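# Taking the kids to a robot open day at Metcombe, what should I expect?

Posted by **dobre_lane**

Hi all. Our two (six and nine) have been promised a trip to the robot open day at Metcombe in May and I'm trying to work out how to plan it. The leaflet says there'll be "live household tasks" and a talk in the main hall, and that's pretty much all it says! I've got a few worries. Is it the sort of thing where you stand behind a rope for an hour watching something move very slowly? Can you get close enough for little ones to see anything? And is it worth booking the talk, or should we skip it and spend the time at the benches? Any tips from people who've been to one of these would be lovely. We're coming by bus, so I'd like to know how long to allow as well.

---

**Fiachra Costello**

I went to the last one with my nephew and we had a great time, so I'd say go, but go early. The hall had 700 people through it in one day and by lunchtime you couldn't get near the front of anything. We were there when the doors opened and had the first bench almost to ourselves for a good half hour, which made the whole day really.

The bit you want is the washing-up bench (it was on the left past the coats when we went, though they may have moved it). It's an arm working with plates and a black metal rack, and there's a screen next to it showing what the arm's own camera sees, down at the gripper. My nephew ignored the arm completely and stood glued to the screen! You do get a funny view of things from down there. I saved a still from it:

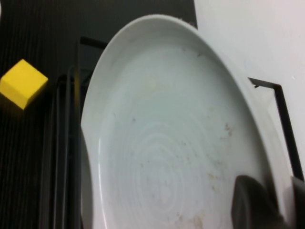
*The big white plate and the rack, from the gripper's camera. Yellow cube on the left.*

You can see the marks on the plate quite clearly, little brown speckles and a few smudges, and that got a whole row of children shouting "it's still dirty!" at the poor woman running the bench. She was very good about it and asked them how they'd explain to a machine what counts as dirty and what's only a shadow. My nephew had a lot of opinions. We ended up staying there longer than anywhere else.

It is slow, I won't pretend otherwise. One plate can take a while, and there are stops when somebody leans over to the laptop and has a think. If yours are the fidgety sort, do ten minutes, wander off and come back. There's a rope but it's low and fairly close, so a six-year-old can see over it without being lifted.

As for the talk, I'd skip it with a six-year-old. It ran 37 minutes and it was mostly slides about joints and motors. I enjoyed it, my nephew ate a whole packet of raisins and then lay on the floor.

Allow 2 hours plus the bus. The Sirnari stop is the nearer one, and the walk up from there is a bit steep but fine. Take your own sandwiches, the queue for the café was silly.

---

**rutenov_fan**

went last year, it was ok. parking is terrible

*Edit: just seen you're on the bus, ignore me*

---

**pinkteapot**

Agree with Fiachra on going early, but I'd disagree on the talk. My nine-year-old loved it and asked something at the end, and the speaker spent ages answering her properly. If there are two of you, could one take the older child in while the other stays at the benches with the little one? The seats at the back are right by the door, so it's easy to slip out.

Also, it's LOUD in the hall. It's people more than robots, but it echoes. We took ear defenders for our youngest and were very glad of them. Toilets are upstairs and there's a lift if you've got a buggy.

---

**dobre_lane**

Thank you, this is so helpful! Splitting up for the talk sounds like the plan, and I'm sure ours will be shouting about the dirty plate with the rest of them. Does anyone know if you can pay on the door, or is it booking only?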